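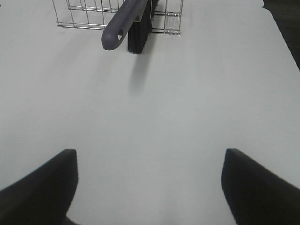

Llega tarde, con la bici todavía en la mano, y pide un cortado. Dirige el coro de Lusadau desde hace 11 años y hoy, martes 18 de febrero, tiene ensayo en 45 minutos. «Pregunta rápido», dice.

Pues rápido. ¿Por qué cantar en un idioma que casi ningun vecino habla? «Porque suena bien. Mi abuela cantaba así fregando, yo no entendía ni la mitad». El repertorio nuevo lleva seis piezas, dos de ellas recogidas en Jaltska, en casas particulares, con una grabadora prestada. «Una señora me cantó la misma canción tres tardes seguidas. Cada vez con otra letra. Apunté las tres».

De dinero prefiere no hablar mucho. Luego habla. La sala de Trallby ha subido el alquiler y los tenores, pocos. «Si alguien lee esto y canta grave, que venga. Grave o lo que sea».

¿Nervios por el concierto? Se encoge de hombros. «Me preocupa la segunda pieza, entramos siempre bajos. Llevamos un mes con eso y nada».

Mira la hora, se bebe el café de un trago. Le pregunto por el disco. «En verano, quizas. O no». Y ya está buscando las llaves del candado.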